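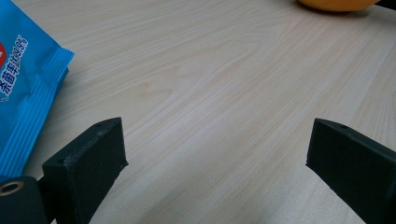 4.3 Checking and changing the finger tips

Do this check after every 600 grasps, or when the Festel hand tool has been dropped. The two fingers must be changed together, also when only one is worn. A new finger beside an old one will not close evenly.

You need: the small screwdriver from the Brunport kit, a dry cloth, one pair of fingers (order number 721).

1. Switch off the tool and pull out the cable.

2. Lay the tool on a table with the fingers spread apart. Wipe both fingers with the dry cloth.

3. Look at the edges of each finger under a good lamp. Scuffs on the flat top face are allowed. Small chips on the outer edges are also allowed, but write them in the log.

4. Feel the inner faces with your fingertip. If you find a chip deeper than 2 mm there, change the pair.

5. Loosen the screws of the left finger and pull it straight off. Repeat on the right side.

6. Fit the new pair. Tighten the screws by hand only.

CAUTION: The fingers are printed plastic. A power screwdriver will split the screw holes.

7. Close the tool slowly by hand. The tips must meet along the full edge – if you see light between them, go back to step 5.

Note: Do not put oil on the fingers or on the hinges. Bags made of plastic film will slip.

8. Connect the cable and run the opening test from section 4.1. For the first trial grasps, use one soft packet and one round object, and keep both on the table within easy reach.

If the tool still closes unevenly, send it to the Alvarado workshop in Grernivcombe with a copy of the log page.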